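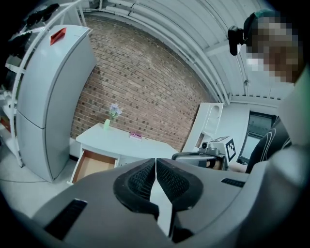 Grip slower than you think you need to, Ruan Cele tells the new members of the manipulation club at Guseddale, usually before they have found a place to put their bags. Most of them ignore it for the first session. By the third or fourth they are repeating it to each other.

The club is in its second year. It meets in a room with a brick wall at one end, and it has 42 members on its list, of whom perhaps half come on a given evening. They are studying mechanical engineering, computer science, nursing and, in one case, furniture restoration. What they work on is household handling: opening and closing drawers, moving small objects from one surface to another, putting things back where they came from. The members perform each task by hand-held gripper, the movements are recorded, and the recordings are used to train a policy that will later run on an arm.

The work is aimed at a contest. Each December, teams from student clubs meet at Kalness for two days of household tasks. The tasks are announced in outline early in the fall and the exact objects are kept back until the morning. A team gets 40 attempts across the two days and may divide them as it likes. Last year Guseddale spent 31 of its attempts on a single drawer and came next to last.

"We thought if we got the drawer perfect, the rest would follow," said Rattana Sitthichai, who led that team. "The drawer was fine. Then they gave us a cup with a handle, and we had never recorded a cup with a handle."

Sitthichai now plans the recording sessions. Her main change was to stop people from practicing one thing until they were bored with it. An evening is divided into short blocks, and at the end of each block the member holding the gripper passes it to someone else. Tall members and short members do the same task. Left-handed members are asked to sign up early in the evening, when attendance is best. Objects are moved between blocks, and whoever moves them is not the person who will record next.

Some of this was unpopular. Pongsak Sangkhawat, a third-year student who had become very quick with the gripper, said he found it hard to hand it over to someone who would take three times as long. He also said the slow recordings turned out to be the more useful ones. His own were smooth, but he tended to close the fingers before they were fully lined up and rely on his wrist to correct the mistake. The trained policy copied the early closing and did not copy the correction.

"I watched it miss the same way for an hour," he said. "It was missing the way I would have missed if I had been a little worse."

That led to what members call the reading hour, held before any training run. Two people sit with the new recordings and go through them, marking the ones to be thrown out. A recording is dropped if the object slips, if the person stops to talk, or if the marker that fixes the position of the room was bumped partway through. The last of these used to be the most common. A strip of tape on the floor and a rule about where to stand have brought it down.

The club keeps failed grasps in a separate folder. Cele would like to use them to teach the policy how to recover from a bad start. Sitthichai thinks this is a project for after the contest, and for now she has won the argument.

The software is the club's own and is named Sturnix. It began as a script that renamed files, and it still does that, along with sorting recordings by task and checking them for gaps. Gadisa Woldegiorgis wrote most of it during his first winter at Guseddale. He says he would do it differently today, mainly by writing down what the folders meant. When he was away for a month last spring, the other members trained a policy on a batch that had already been rejected, and it took them several evenings to find out why the results had become worse.

There is now a page of instructions taped inside the cupboard door and a longer version online. New members are asked to follow it from start to finish without help, and to write on it wherever they get stuck. The taped copy has been replaced 5 times, according to Woldegiorgis, who keeps the old ones.

Money is a smaller problem than it was. The club pays for its parts through a college fund and a yearly grant from Rungrueang, a local maker of kitchen fittings, which asks in return for a talk at its workshop. The finger pads wear down and have to be replaced most often. Members have tried printing their own and have gone back to buying them.

The harder problem is time. The arm itself is shared with a third-year course, and the club has it for one evening a week. Everything else is done with the hand-held gripper, so a policy can be trained on the work of a dozen people and then get less than an hour of testing. Somkiat Chuensuk runs those evenings from a printed list. Each test gets the same starting positions, the results are written on paper, and nobody is allowed to change a setting in the middle of a run.

Chuensuk joined the club without any programming experience and says he still has very little. He learned to judge a grasp by watching where the fingers first touched. If one finger arrives well before the other, the object turns, and after that the attempt is rarely worth finishing. He has asked for a column on the sheet to note which finger arrived first. The column has been added, and so far the left one is ahead.

For the coming contest, the team has agreed to spread its attempts over every task on the outline, with a few held back for the second afternoon. The fall list includes drawers again, along with small boxes and something described only as "a container with a lid." Members have been bringing in lidded containers from home, and the shelf set aside for them is full. Sitthichai has asked that anyone bringing another one take an old one away.

New members can join at any point in the term. Recording sessions start at six, and the reading hour is open to anyone who wants to sit in.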